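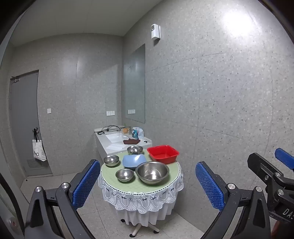 Wetska dye book, 18 February 2023

Weld over indigo, second go

Okay, greens again. Cinzia looked at the December skeins under the window and said they were "nice if you like pond," and she's right, they went much too blue and the yellow only sat on the tips. So this time I wanted a weak indigo first and a proper strong weld bath on top, and I wanted to write it down while I still remember what I did (the December page says "a good handful of weld," thanks, past me).

Yarn is the Lorkside two-ply, undyed, the scratchy one. I like how it drinks up color even if Katia won't knit with it. Scoured last night with the mild soap and left in the rinse water until morning. The water was still a bit gray when I came in, so I rinsed again. There's always more grease in that stuff than I think!

Mordant was alum plus a little cream of tartar, 14 g of alum for each skein, dissolved in hot water before it went anywhere near the pot. Pot filled to 3,000 ml, yarn in wet, heat brought up slowly. I turned it down when it started to steam and let it sit there for an hour with the lid mostly on. Primo stirs his constantly and gets felted loops, I poke mine now and then and get slightly uneven skeins. Pick your poison. Cooled in the pot.

Indigo next. The vat was not happy. The surface was dull and the liquid underneath was more blue than yellow-green, so I warmed it up, fed it a bit more fructose and went to do labels. When I came back it had the coppery skin and smelled right. Two skeins got one short dip each, one skein got two dips, and the last skein stayed out of the indigo completely so I have a straight weld yellow to compare with. One dip gave a washed-out sky color that dried lighter than I expected. I had to stop myself from dipping again.

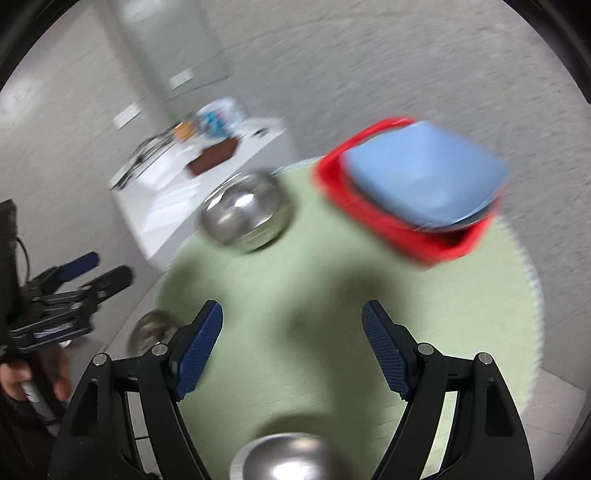
Weld bath: chopped tops, stems and all, simmered and strained through the old curtain, with a pinch of chalk added after straining. The chalk really does wake the yellow up, it goes from weak tea to something you could paint a taxi with. What I'm aiming for with the one-dip skeins is that pale green on the round tabletop, soft and a little milky, and I don't think I have ever hit it with weld. Mine want to go lime. My guess is that I need less weld, not less indigo, so one of the pair came out of the bath early and the other stayed in until it stopped changing.

Results, still damp, so don't quote me:

One dip, short weld: closest yet. Slightly cold, a bit of a mint thing going on.
One dip, long weld: lime. Loud lime. Settimio will love it.
Two dips, long weld: grass green, very even, best skein of the day.
No indigo, long weld: clean yellow with one pale patch where the tie was too tight.

Ties! Figure eights, loose, with cotton. I write this every time.

I cut a strand from each and taped them on the facing page. Gaetano wants the same set for the light test, so half of each strand goes on a card in the south window with foil over one end, and I'll pull the foil after 7 days. Weld usually holds up fine, it's the thin indigo I'm worried about.

Still to do: wash all four again with the mild soap, check whether the Pisharody chalk is finer than ours (it feels finer), ask Katia if she has any of her softer yarn to spare, and try the short weld with a half-strength bath. Vat has been fed and covered. Please don't stir it before morning.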